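Grants and Reporting | Project updates
5 min read

Flirnus Workroom Refit: Progress Report to the Carden Fund

Report date: 23/10/2023
Prepared by: Flirnus workroom office
Grant line: small equipment and storage

1. Scope of this report

The grant covers storage and work surfaces for the shared drawing and lettering room at Flirnus. The award was 2210, paid in a single installment in February. This report covers the table stations, the sorting of writing tools, and the hanging storage. Lighting was moved to a separate budget before work began and is left out.

2. Work surfaces

The budget allowed for either new tabletops or the reuse of the existing wooden ones. We chose reuse. The tops are sound, the grain is still clear, and the money saved went into hanging storage. Paint marks were assessed under the same heading. White paint remains on the front part of one table, where most of the handwork is done. Sanding was quoted by Kuster and declined at this stage, as the marks do not affect use. The item stays open and will be priced again if the surface becomes rough enough to mark paper.

3. Sorting of writing tools

Before the refit, pens, markers and sticks of color were kept together in one drawer and sorted only when someone needed a particular item. The new procedure has each session end with everything laid out on the tabletop, checked, and returned by type. Items are laid with space between them so that a dried-out marker or a cracked barrel can be picked out without handling the rest.

Three rules apply. Pens with metal parts are kept apart from the softer sticks. Greens are grouped by shade, since the pale ones are often mistaken for each other when stored loose. Scraps such as tape or string go in the waste before anything is put away.

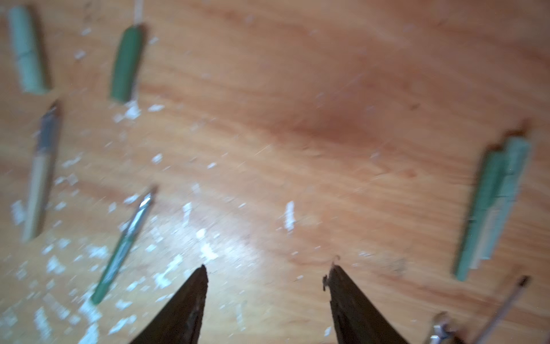 Hannelore Gasser asked in her written comments whether sorting by shade was worth the time, and suggested that sorting by type alone would serve most users: "People reach for a marker or a pen first. The color they can find for themselves once the right basket is in front of them." She also asked that the procedure be kept to a single page.

We have accepted the second point in full and the first in part. Type is now the main division. Shade is used only within the green group, where mix-ups were most frequent. The written procedure has been cut to one page and is posted by the door. Measured over 12 sessions, the end-of-session sort took 13 minutes on average. A second measurement will be made with the shorter procedure.

4. Hanging storage

The purpose of this item was to get small tools off the tabletop without adding shelves, which would have reduced the working depth. Baskets were bought from Brosex and hang from the metal rails already in place. No drilling was required and no wall panel was altered. Open mesh was chosen over solid bins so that the contents can be checked from a seated position and dust does not collect in the base.

Two forms are in use at the station fitted first. The longer basket has compartments and is assigned to the main types of writing tool. The smaller one, hung at the side, is assigned to items awaiting a decision: repair, refill or disposal. 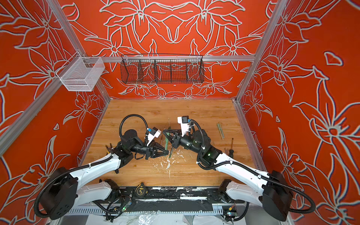
Compartment labels have not been ordered. The mesh does not take adhesive labels well, and the tie-on type we tested turned face down whenever a basket was moved. Clip-on card holders are the next option. If they hold, the same type will be used on all the baskets, and the cost can be met from the amount released by the decision on sanding.

5. Open items

Card holders: sample requested from Brosex, not yet received.
Sanding: on hold, Kuster quote kept on file.
Second timing of the sort: to follow once all regular users have worked with the one-page procedure.
Remaining stations: 3 still to be fitted with baskets. The rails are in place at each and the fitting method is unchanged.

6. Request to the fund

We ask for approval to move the unspent sanding allowance to the storage line. The total award would not change. Receipts for the baskets are attached to the financial return, together with the Kuster quote and a copy of the posted procedure.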